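Review of the Gelden Kitchen Kit, simulation edition
Prepared for the Hivbridge working group on household robot practice, May

## Purpose

The working group was asked whether the Gelden kit is a suitable basis for rehearsing its rules on two-armed work at a counter. Kirstin Rankin and Alistair Niven carried out the review over 40 sessions. Darren Blackburn checked the log against the written rules.

## What the kit provides

Gelden supplies a simulated kitchen, a two-armed robot with parallel grippers, and views from the body and from the wrists. The kitchen can be restocked and the counter finish changed between sessions. Setup took one of our staff 6 hours, most of it spent on the license server.

Our current rules ask that every session be recorded from more than one viewpoint, and that an open gripper be kept clear of loose items until a grasp is called for. The kit meets the first of these without extra work. The second depends on the operator, and the reviewers found it harder to judge from a wrist view than from the body view, where the far end of the counter can be seen.
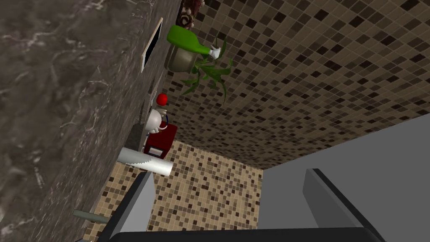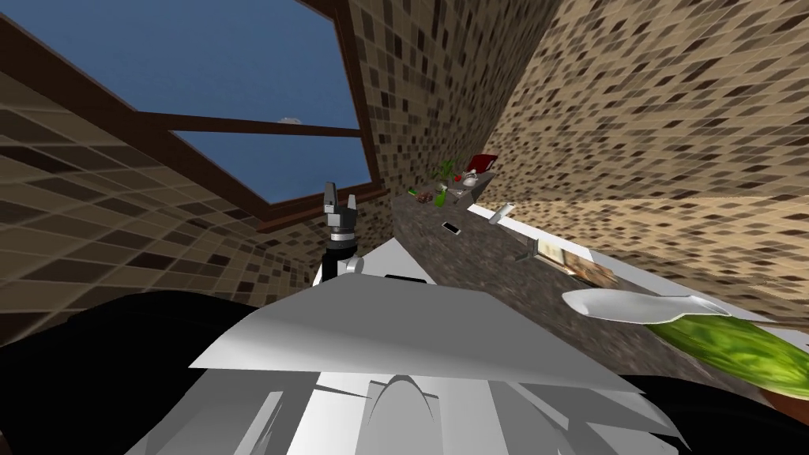
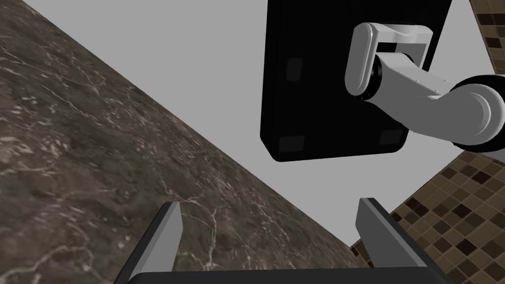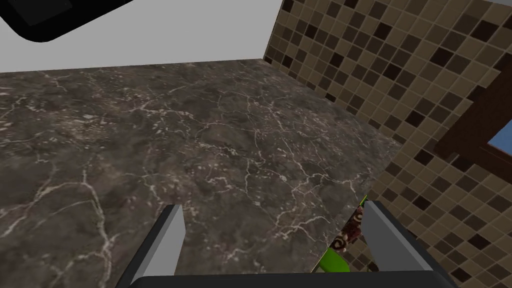 *Simulated kitchen, wrist and body views. The gripper fingers are open in the first and last.*

## Findings against the rules

1. **Viewpoints.** Satisfactory. Wrist views tilt steeply with the arm, and reviewers should be given time to get used to them before they score a session.
2. **Shared space.** Satisfactory with a reservation. The kit lets both arms enter the same area and gives no warning by default. The warning can be turned on in the settings - we recommend that it be made compulsory.
3. **Clutter.** Good. The mix of small and large goods is closer to a home kitchen than the bare bench in our 2004 guidance, which Lorna MacKinnon is now revising.
4. **Records.** Weak. Of 524 log entries, several carried no operator name. Gelden has been told.

## Comparison

The Michalík package, reviewed earlier at Dradton, keeps better records but offers a single fixed camera. Archana Mathur, who has used both, prefers Gelden for training and Michalík for audit work.

## Recommendation

Approved for training use, with the shared space warning switched on and operator names entered by hand until the log is corrected. The kit should not be used as the only evidence that a robot is ready for a real kitchen.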